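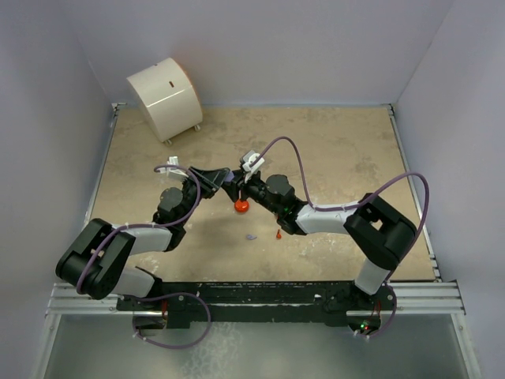 Chapter 3
Small Things and the Homes We Give Them

Think about the objects you handle most in a day. Keys, coins, a pen cap, a pair of earbuds. They are tiny, they weigh almost nothing, and a great deal of clever thinking goes into where they rest when you let go of them!

In this chapter we look closely at cases, the kind that hold one thing and hold it well. Our main example is the charging case for wireless earbuds, and it's a wonderful object to start with. Each bud needs a well of its own, shaped so that the stem and the rounded head go in the right way. The lid has a job too – on many cases its inner side is hollowed out to make room for whatever stands up from the base.

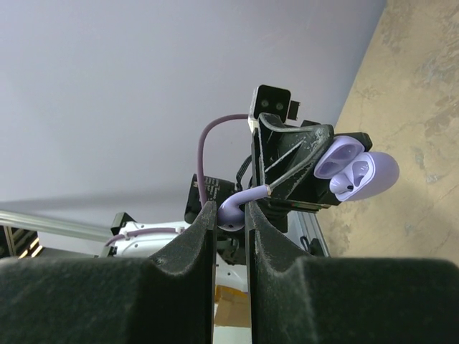 Figure 3.1 An open lavender charging case, with one earbud in its well and another outside the case.

Before you read on, find a case of your own and try what Tươi Ông asks her design students at Lakisbridge to do. Open it, take the contents out, and put them back 12 times, slowly. Which way did you turn each piece? Where did your thumb go? Now do it with your eyes shut. You may be surprised by how much the shape tells your fingers – and by how easy it is to pick up the left bud when you wanted the right one.

Keep your notes, as you'll need them for the sketching work in Section 3.2.

Key words for this chapter: well, recess, hinge, lid, stem, seat

3.1 What Makes a Good Fit?

A well that is too tight is hard to empty. One that is too loose lets its contents rattle, and we begin with the space between the two.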